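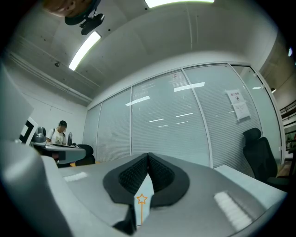

Having somebody else's quoting sheet to start from saved a whole weekend, one member of the Curkodden pilot wrote in the group's feedback thread, adding that the best part was being able to ask the person who made it why the travel charge was on its own line.

Makris opens the Curkodden Exchange to every small business on its platform

LOKOMBRIDGE, Monday, May 1, 2023 – Makris, the Lokombridge maker of the Curkodden job and invoicing software, today opened the Curkodden Exchange, a shared library where small businesses can swap the templates, checklists and workflows they have built for themselves. It is free to all Curkodden subscribers on every plan, including the starter plan, and it is live now under the Library tab.

The Exchange opens with 777 items on its shelves, every one of them made by a customer. There are quote templates for painters and fencing contractors, a reminder sequence for overdue accounts that stays polite right through to the last letter, a stocktake sheet from a garden centre, onboarding checklists for casual staff, and a wonderfully thorough end-of-month routine from a two-person bookkeeping practice that runs to 58 steps and has already been copied and shortened by several other members.

We've been wanting to do this for a long time! Customers have always traded files among themselves, by email, at trade breakfasts, in the comments under our release notes. Every file that changed hands that way had to be rebuilt by whoever received it, and any improvement they made stayed on their own computer. The Exchange lets a member publish a template straight from their account with their client details stripped out, and lets another member drop it into theirs and start using it the same afternoon.

How it works

Any subscriber can browse, search and copy. Items are sorted by trade, by task and by size of business, and each has its own page with a description from the contributor, a version history and a discussion thread. If somebody improves on an item, they can publish their version as a branch, and the page shows both so that readers can choose. Contributors keep the credit for their work under their business name, or under a handle if they'd prefer that.

Before an item goes public, it passes through an automatic check that looks for customer names, phone numbers, bank details and business numbers, and flags anything it finds. The contributor then sees a preview of what everyone else will see and has to approve it. Nothing is ever shared from an account by default. Pricing fields are blanked on the way out, though a contributor can leave a note on how they arrived at their rates, and many of the pilot group have done so with real generosity.

Copies are independent once made. If a contributor edits or withdraws the original, the copies in other people's accounts carry on working as they were, and members who asked for update notices will get one.

What the pilot taught us

The pilot ran with about 600 businesses, from sole traders up to firms with several vans on the road. We expected the tidy, finished templates to be the popular ones. Some were. But the threads that filled up fastest were under half-finished items, where a contributor had written something like "this works until a customer changes the colour halfway through, ideas please" and then got a long string of them.

We also learned that trades don't stay in their lanes. A mobile dog groomer's booking confirmation is now in use at a piano tuner's. A caterer's deposit schedule was picked up by a landscaper, who changed two dates and a heading and published it again. For that reason the search now looks across all categories unless you tell it otherwise, a change requested over and over by pilot members.

Some things didn't go so well. The first version of the rating system gave every item a score out of five, and it discouraged newer contributors from posting at all. We've taken it out. Pages now show how many businesses have an item in current use, and leave the opinions to the discussion thread, where they tend to come with reasons attached. The import tool for spreadsheets was slow on large files and has been rewritten. It still struggles with merged cells, and we're working on that.

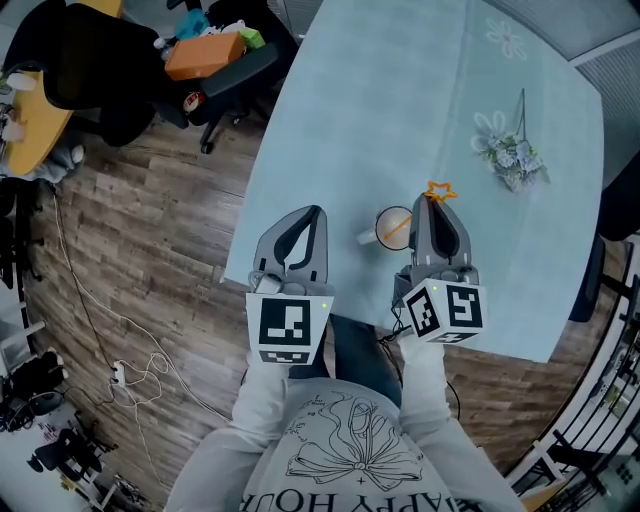 Swap sessions are the in-person side of the Exchange, and we're just as excited about them. Each one is a two-hour get-together where members bring something they've built, or something that's driving them up the wall, and work on it at a table with people from other trades. Bring a laptop if you have one. There are no slides, no keynote and no lanyards, and there's certainly no dress code: a pale grey sweatshirt with a big looping bow drawn across it and a pair of dark blue jeans, as in the photo, would suit a swap session down to the ground. Tea and coffee are on Makris, and so is the parking.

The first round covers four sessions, split evenly between Lokombridge and Plarkham. Mornings and evenings are both on the timetable, after pilot members with shopfronts told us (quite firmly, and fairly) that a weekday lunchtime was no good to them. Members can book from inside their Curkodden account, and may bring one guest who isn't a subscriber. A member who can't make it in person can post a problem to the session's thread beforehand and the table will have a go at it.

Notes from every session will be written up and added to the Exchange, with the permission of those who took part.

Coming in July

The next release of the Exchange is planned for July and will add collections, so that a member can bundle related items together. A new café owner, for example, could pick up a supplier order form, an opening checklist, a roster and a cash-up sheet in one go. Collections were the most requested feature in the pilot, and several members already have theirs drafted.

The July release will also bring translated labels, so that the fixed headings on a template can appear in a second language while the contributor's own wording is left alone, and a print view for those who like a clipboard. We're looking for subscribers to test both. The sign-up form is on the Exchange noticeboard.

Rules of the house

The Exchange has a short set of community guidelines, drafted with the pilot group and open for comment by any member. Selling in discussion threads is out. So is posting material copied from a paid course or another company's product. Tax and employment templates carry a label reminding readers that rules differ from place to place and that a member's template is no substitute for professional advice. Moderation is shared between Makris staff and members who have put their hands up for it, and any decision to remove an item is explained to the contributor in writing.

About Makris

Makris makes Curkodden, a web and mobile application that helps small businesses with quotes, jobs, rosters and invoices. The company is based in Lokombridge and has a support centre in Plarkham.

Media enquiries

Please use the media form on the Makris website. Screenshots of the Exchange and the full community guidelines can be supplied on request, and we're happy to put journalists in touch with pilot members who have agreed to be contacted.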